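The woven tray that changed my condiment shelf

20 March 2023

I have finally sorted the condiment shelf, and I'm so pleased with it that I keep opening the cupboard just to look! It had been bothering me for months. Every time I wanted the chilli sauce I had to lift out half the shelf, and something sticky always came with it.

The answer was a woven tray. I found mine in Pichler, the little homeware shop in Aston, on the bottom shelf behind the bread bins. I'd gone in for a washing-up brush (I forgot the brush, of course). I love anything woven in a kitchen – it warms up all that white – and a tray means the whole lot can come to the table in one go.

My method is very simple. Clear a good big white surface, put the tray in the middle and bring the jars to it one at a time. Wipe each one, check the date, then decide where it lives. Short jars want to go where you can read the lid, so I like to look at everything from straight above before I settle on an order.
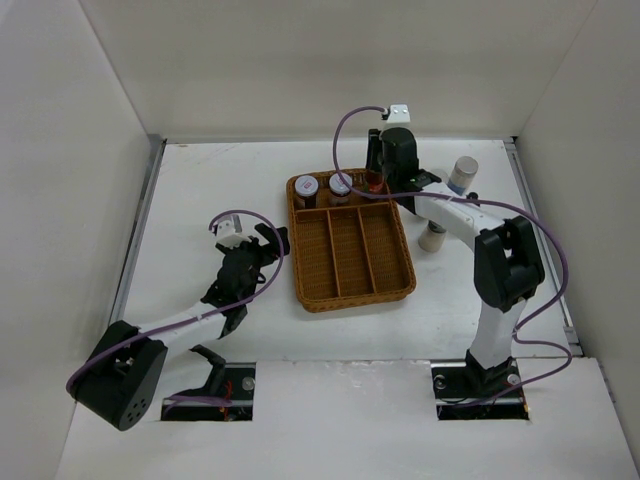
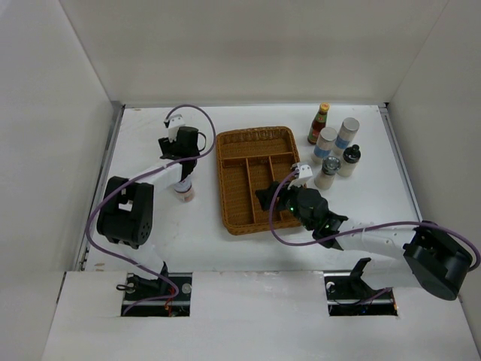
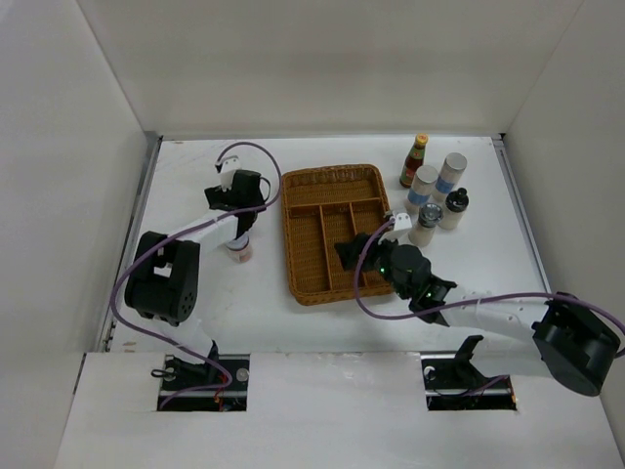

A round lid from straight above, with its red logo:
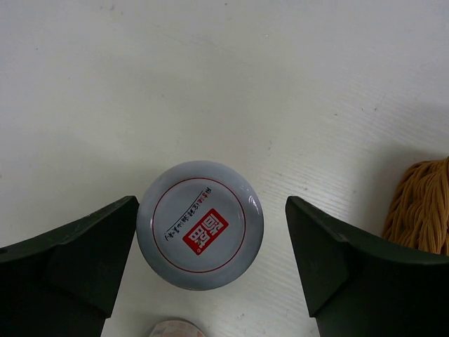
The other thing I'd say is don't fill the tray right up. I leave a gap at one end for whatever we've just opened, and it has saved me so much shuffling. Tall bottles go at the back of the cupboard, next to the Brutero vinegar that I bought far too much of, and anything that needs the fridge once opened gets a dot on the lid in marker pen.

It took me 30 minutes, plus a cup of tea. Next up is the spice drawer, which is a horror, but I'm saving that for April. If you have a good way of keeping small packets upright, please tell me in the comments – I've tried pegs and they ping off everywhere!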